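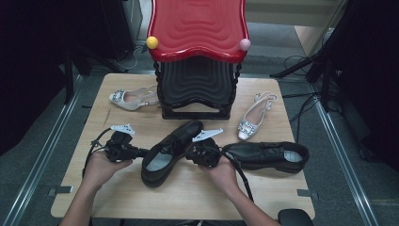 The Shoe Table

Gráinne Keane had been told there was a system. She doubted it. Two silver pumps with jeweled buckles, one on its side, and a pair of black leather shoes, and between the pumps a stack of stools with a red one on top. If that was a system, so was her mother's attic.

"It's sorted by owner," Malachy said.

"Who owns the stools?"

He let that go. Somebody had put a yellow ball and a pink one on the red seat, and he seemed to think they mattered too.

The notice from the Skadivham ballroom said all lost property would be matched and returned by October. It had gone out to 180 people. Gráinne had read it twice and believed the part about the postage.

"Nobody leaves a dance in bare feet," she said. "Not both of them."

"Colm Kavanagh says they did. Him in the black, her in the silver. Down the back stairs and off."

"Colm Kavanagh says he sang with a band."

"He did sing with a band."

"He carried a speaker."

Malachy read the tag aloud again. One pair gentleman's, one pair lady's, same night. She looked at the laces. A man in a hurry, she thought, would have kicked them off without untying anything.

"Fine," she said. "What time did the bus leave?"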